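11/02/2019

Cell 2 again. In at seven, no coffee, the Mulder gripper sulking since Friday. Left finger slow to close, right one fine. Pulled the cover, found the linkage pin dry as a bone. Cleaned it, greased it, put it back. Then did the right one too so they match. Should of done both in the first place.

Rezeroed the wrist. Joint reads 476 counts at home now, was 852 before I touched anything, so somebody saved over the offset and never wrote it in the book. I wrote it in the book. Underlined it.

Grip force set back down to 70. Bilano sent the new settings file over lunch and it had the old force in it - didn't load it, mailed them, no answer yet. Amska want the cell running by Thursday. They can want.

Cable at the elbow is rubbing again. Taped it for now. Proper sleeve is on order from Claltolau, they say two weeks, they said that in January. Also need: M3 screws, the short ones, and a tube of the white grease. And find out who has my good hex driver!!

Ate at the bench. Soup. Headache gone by three.

Back to the sim after that, new offsets loaded, camera view open on the second screen. Close approach is the bit I care about. Fingers need to stay wide and level going in, one each side, and not clip anything on the way. Grey column narrows in the middle and that's where the leather band sits, with the diamond plaque on it, green squiggle and all. Plaque hangs a bit past the left side of the column so the left finger needs more room there than the right. The black cords bow out on the right too, above and below the strap - want a few mm spare for those. Will try a slower aproach tomorow, half speed, and log the finger positions every step. Bed.

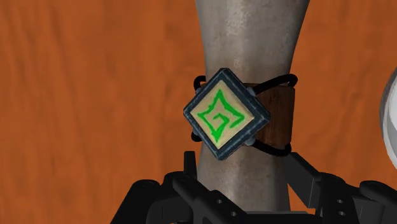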